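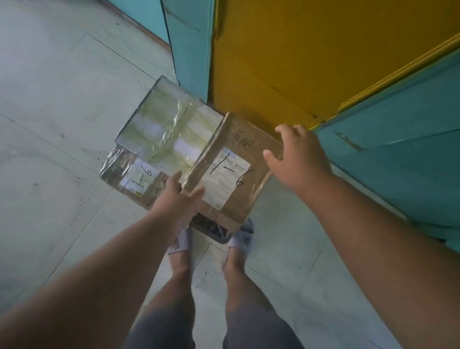
1/ Parcel handling rules for people recording demos, the short version

Right, a few of you asked how we do it at Brunum, so a little thread. Our robots learn lifting and turning boxes from footage of people doing it, and sloppy footage gives you a sloppy robot!

2/ Both hands in view before you touch the parcel. One low on the near side, the other up over a top corner is fine for a tilt. Then hold it for 2 seconds so whoever labels the clip can find the start.

3/ Bare hands or gloves, pick one and stick with it for the whole session (Tolera and I argued over this for most of May, she won).

4/ Shipping labels. Anything with small print gets blurred before it leaves the building, even if you can't read it yourself. A big marker number like 1-6 can stay, we use those to match clips to parcels.

5/ Footwear! Slides are comfy, I know. But our rule is closed shoes for any lift off the floor, and I'd like it to be yours too.

6/ Clear the floor round the parcel first. Crates, baskets, bits of mesh, all of it. Fares went through 545 clips last time and had to tag nearly 60 for clutter by the feet, poor man.

7/ Crinkly film and shiny tape are welcome, by the way. Please don't swap them for nice plain boxes, the grippers need the awkward ones.

8/ Kiprono is asking about weight limits for solo lifts, will do those tomorrow once I've found the sheet.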